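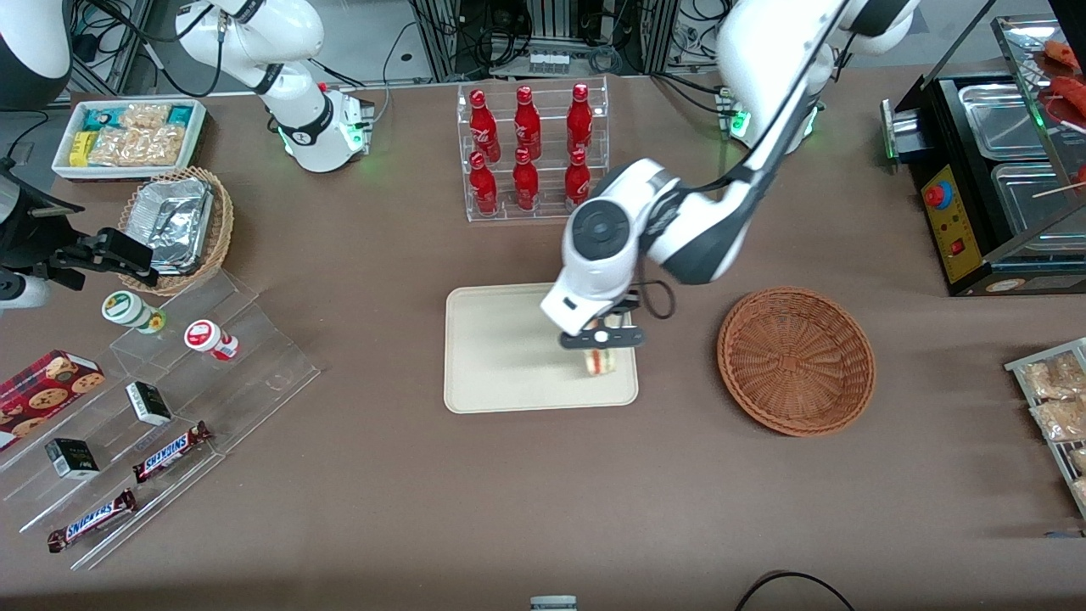 Progress report, Skedlow student robotics club
Date: 13/09/2020
Prepared by: Abhishek Rathore, club teacher
For: Drivik education fund

Dear colleagues,

I am writing to report on the shop counter project, which you support since March. The club has now eight students, and they work in 3 teams: programming, table layout, and data.

**What is done.** The counter is built with snacks, drinks and a food warmer, and both arms can be started from one program. The layout team has changed the places of the goods several times, so that the grippers have enough space between the stands. The data team has saved 441 trials in the club log. Each trial is one order, for example a sandwich to be put on the tray.

**What is difficult.** Clear wrapping is still a problem for us. The students make the closing of the gripper slower for soft food, but this makes every order longer. Also the cables of the arms need attention when both arms move — we check them before each session.

**Money.** Almost all of the amount for parts is spent. The amount for the trip to the Lirska student competition is not touched.

**Next steps.** The programming team will prepare orders with two items. After this we would like to invite the younger class from Derese school to give orders at the counter. I will send you the trial log together with the next report.

With respect,
Abhishek Rathore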